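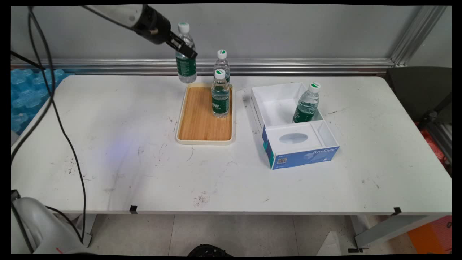 Trays, boxes and bottled water: keeping a shared table in order

Last updated 2024-06-26

Bottled water ends up all over a work table. It gets put down by the keyboard, on top of the post, or on the floor next to someone's chair. A tray deals with most of this. Stand the full bottles on it, put it in the middle where everyone can reach, and leave the rest of the surface for work.

Choosing a tray

Wood is pleasant to look at and doesn't clatter. Pick one with a raised rim, high enough to stop a bottle sliding off when the tray is carried but low enough to lift things over without catching. A pale tray shows rings and drips early. We bought ours in the market at Redstead and it has lasted well, though the base was oiled again in January after it began to look dry. Use a food-safe oil, put on very little, wipe it off after ten minutes and leave the tray on its edge overnight.

Don't soak a wooden tray. Wipe it with a damp cloth, then a dry one. If the base has gone rough, rub it along the grain with fine sandpaper before oiling.

Loading it

Bottles go towards the back, glasses at the front. Keep tall bottles upright and fairly close together so they don't rock. Half-litre bottles weigh more than people expect once there are several of them, so carry the tray empty and fill it at the table. Turn the labels the same way if visitors are coming. Opened bottles come off the tray and stay with whoever is drinking from them. A strip of masking tape and a pencil is enough for names.

Using up old packaging

A stiff cardboard box with a divider is worth saving. The sort that small electrical goods come in will often take a water bottle upright in one half, with the other half left for bits and pieces. Take the lid off and put it underneath the box if it fits, otherwise flatten it for recycling. Check the depth first. A bottle should be held for a good part of its height or it will lean over and tip the box with it.

If there is a shaped insert, try leaving it in. The hollow can hold clips, spare caps or a roll of tape. When it gets grubby, lift it out and throw it away.

Cardboard won't survive a leak. Line the bottle side with a piece of plastic cut from a carrier bag, folded over the top edge by 2 cm and taped down.

Scuffs on a white table

White tops show everything. Dust first with a dry cloth, as grit under a wet one makes fresh scratches. Black rubbed marks will often lift with warm water and a drop of washing-up liquid. For what's left, make a paste of bicarbonate of soda and water, rub gently in circles and rinse twice. Try it on a corner beforehand. Proper scratches won't come out this way, and scrubbing makes the patch around them go dull.

Felt pads under the tray save a lot of bother. The Illska ones we use come in a sheet of 80 and cut easily with kitchen scissors. Replace them when they go flat or pick up grit.

Storing the spare bottles

Keep full packs off the floor, out of the sun and away from paint or cleaning fluids. Put new packs at the back and use from the front. Empties go in the crate by the door, caps on, squashed.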